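Community Kitchen Garden, Unetti Street: where we've got to
Aug 26, 2018

Hi Ignacio,

You asked for a short update before the second payment, so I'll try to keep it short (you know me, though!).

The beds

All the raised beds on the south side are in and planted. Dardo Gallardo got us a very good price on topsoil from Farías, and with what we saved I bought a second water butt, which I hope you'll forgive as it wasn't in the plan. The beans have been wonderful. The courgettes got away from us while I was on holiday and we were giving them out at the school gate for a week.

Money

Of the 4000 you gave us we have 225 left, and that's set aside for fleece and netting. The shed roof cost more than the quote because the felt had to come off completely, and I should have seen that coming. Receipts are in the blue folder and Lena has copies.

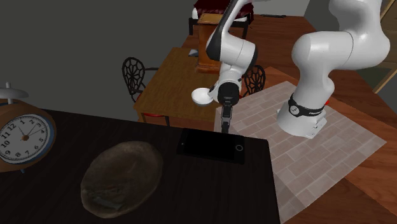 People

We have 47 households signed up now, almost double what we had in spring, and 5 of them have asked for a plot of their own next year. I've started a waiting list. The Tuesday-style cooking mornings never really took off, so I'd like to try evenings instead, with soup and bread and not much talking from me.

Still to do

The path by the gate is muddy and needs gravel before the weather turns. Groltex have promised a delivery in October, and I'm ringing them again next week to get it in writing. Could you let me know if the leftover paving at your end is still going spare?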